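Favside Fitted Sheet, Blue
Sold by Zilanness Home
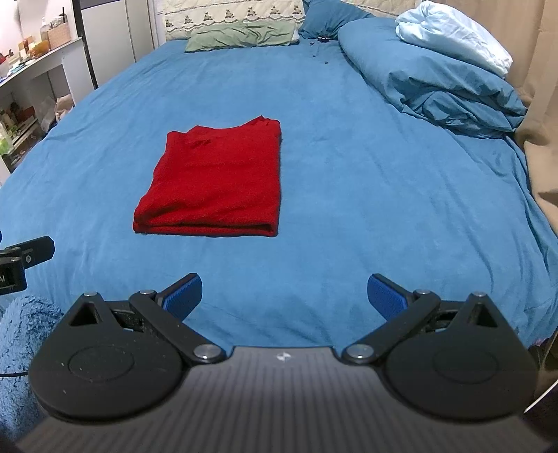 Product details

Plain fitted sheet for everyday use. Brushed cotton on the top side, elastic all the way around. Fits mattresses up to 12 inches deep. Sold singly; pillowcases are listed separately under Tira.

Sizes: twin, full, queen
Colors: blue, oatmeal, slate
Thread count: 300
Item weight (queen): 3 lb

Care

Wash warm with like colors. Wash separately the first 2 times, as the slate and blue can give off some dye. Tumble dry low and take it out while slightly damp if you want fewer wrinkles. Do not bleach.

Shipping and returns

Orders leave our Ndlovu Street warehouse within 3 working days. Unwashed sheets can be sent back for a refund or a different size. Please keep the paper band.

Slate in queen is out of stock and will be back in February.

Customer review

"Bought the full for our guest room. The corners stay put on a thick mattress. It did shrink a little in the first wash but still goes on without a fight. I would like a green one." Jurgita Pärn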